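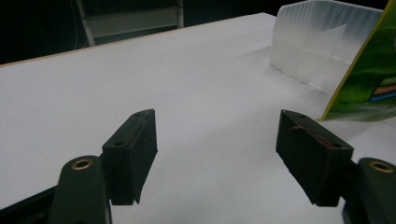
Gripper fingers over a white tabletop.

Tusero Skin Notes

A collection of short, plain-language notes about everyday skin, nail and scalp changes, written by ordinary people and sorted by what they noticed first. Dry patches on the elbows, ridges in a thumbnail, a rash under a watch band, lips that crack every winter — it's all in there, in people's own words, and we love how much you can learn from reading even a handful of them!

What's in it

There are up to 2000 notes in the current release. Each one is a single row with these fields:

note_id: a plain number, never reused
body_area: face, scalp, hands, nails, feet, trunk, or other
noticed: what the writer saw or felt, free text, 500 characters at most
duration: days, weeks, months, or years
tried: anything they put on it, took for it, or stopped using
seen_by: nobody yet, pharmacist, family doctor, dermatologist
topic_tags: added by us, up to 4 per note

The notes come as one CSV file and one JSON file with the same content. Text is UTF-8. Empty fields are left blank in the CSV and set to null in the JSON. There are no photos of anyone's skin in the release.

Where the notes came from

Most were sent in through the Vutport health forum, where readers could tick a box to share a post for reuse. The rest came from paper cards filled out at the Brurncombe library during its July health month (the cards are where you'll find the best spelling of "eczema" — we kept every version). Satish Bhatt typed up the cards and Dalia Ķēniņš did the tagging, with a second pass on anything tagged "other."

Names, street names, workplaces and clinic names were taken out by hand. Ages were changed to ranges and then dropped from this release, so please don't go looking for them. Brand names of creams and soaps were swapped for the type of product, such as "unscented lotion" or "dandruff shampoo."

What it's good for

Teaching people to sort free text. Building a search box that understands "itchy bumps behind my knees." Finding the words people really use, so that a leaflet about hives or athlete's foot can use them too. The Kneževič word list, included in the extras folder, pairs everyday terms with the medical ones and is a lot of fun to browse.

What it's not good for

Please don't use it to diagnose anybody. The writers guessed at causes all the time, and we never checked a single guess. The notes can't tell you how common a problem is either: people write in about what bothers them, and feet are badly underrepresented. Darker skin tones are mentioned in too few notes to compare anything, and we'd really like to fix that.

If something on your own skin is changing, bleeding or not healing, see a doctor about it.

Known problems

Version 2 has a few repeated notes where a forum post was edited and sent again.
Some "trunk" notes are really about the neck.
The duration field was optional on the cards, so it is often blank there.
"Burning" sometimes means sunburn and sometimes means a stinging feeling. The tags try to separate them and don't always manage it.

Fixes and new tags are very welcome — open an issue with the note_id and tell us what you'd change.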